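I finished a bookkeeping certificate through Herbridge last week, nine evenings plus an exam. A few people at work asked me how it went and whether they should sign up, so I'm putting it all in one thread.

Background first. I do accounts payable at a mid-size distributor. I have been doing it for a long time without any paper to show for it. My manager said the next grade up needs a certificate, any recognized one, and the company would pay half.

I looked at two providers, Herbridge and Tindix. Tindix was cheaper and all online, recorded videos you watch whenever you like. Herbridge runs live classes in the evening with a real trainer and a fixed timetable.

I went with Herbridge. I know what I'm like with recorded videos. I have bought three of those courses before and finished none of them.

Class size was small enough that the trainer learned our names by the second week. Mostly payroll clerks and office administrators, a couple of people who run their own shops, one man who had just been moved over from the warehouse and had never opened a ledger.

First evenings are slow if you already do this for a living. Debits, credits, what an invoice is. I nearly asked to skip ahead. Glad I stayed, as I had been handling prepayments wrong for years and only found out in week two.

The middle part is where it picks up. Bank reconciliation, month-end, accruals, fixed assets. You get a made-up company with a shoebox of paperwork and you carry the same set of books through to the end of the course. If you make a mistake early you live with it until you find it.

I made a mistake early. Posted a supplier credit note as an invoice and my trial balance was off for two sessions. The trainer knew where it was and wouldn't tell me. Annoying at the time. I have checked credit notes first ever since.

Software: they teach on Dreltard. We use something else at work, so the menus were no use to me, but the steps are the same everywhere. If your office runs Dreltard you'll get more out of it than I did.

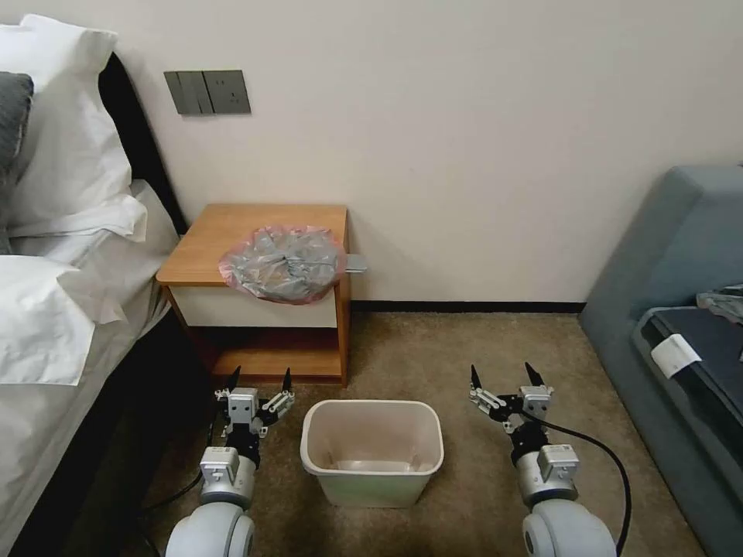
One reply already from Hamada, asking whether the course covers sales tax, and whether you need your own laptop or they give you one in the classroom.

Sales tax yes, one full evening, plus it comes up again in the practice exam. It's general though. It won't teach you your own state's forms, and the trainer said so at the start.

Laptop, bring your own. They have a few loaners but you have to ask when you book, and they don't have Excel on them, only the course software. Bring a charger too, the outlets are all along the back wall and they go fast.

Homework is real. The booklet says 2 hours a week. I was spending more than that by the end, mostly Sunday afternoons. You can pass without doing all of it but the people who skipped it were lost by the time we got to accruals.

The exam. Computer based, taken at the same center. Multiple choice first, then a set of books to finish. Pass mark is 70 percent. You get the multiple choice result right away and the rest by email.

I passed. Not by a huge margin. The fixed asset question took me far too long and I rushed the last reconciliation. If I did it again I would do the books section out of order and leave depreciation for the end.

You're allowed a plain calculator, no phones. They provide scrap paper and collect it afterward. Bring two forms of ID. One person was turned away at the door over that and had to rebook.

Cost. It was $1,000 all in, exam included, and my employer paid half of it after I showed the pass. A retake is extra. Ask your HR department before you book. Ours would not have paid if I had applied after the start date, and the form took longer to get signed than I expected.

Things I didn't like. The printed workbook has errors in the answer key, at least in chapters four and six. The trainer handed out a correction sheet but only when people complained. The online portal logs you out if you leave it alone for a few minutes and doesn't save what you typed.

The parking is also bad. Take the bus if there is one near you, or get there early. Class starts on time and they don't go back over things for people who come in late.

Things I did like. The trainer still does books for clients during the day, so when somebody asked what really happens if a receipt is missing, we got a proper answer. Also the sessions ended when they were supposed to end.

Who I'd recommend it to: admin staff who want to move into accounts, and anyone already in accounts with no certificate. If you have a degree in this you'll be bored. If you only want to learn spreadsheets, take the Excel day course instead, it costs much less.

Next group starts in September. Registration was open when I looked on their site yesterday, and there is a daytime version now as well, Tuesdays and Thursdays. I don't know anything about that one.

They also do a level two, which is payroll and year-end accounts. I'm going to wait a bit before deciding. I would like my Sundays back for a while, and I want to see if the new grade comes through first.

If you have questions put them under here and I'll answer when I'm on my lunch break. I can't share the workbook, it has our names printed on every page. I can send the list of topics by evening if anybody wants it.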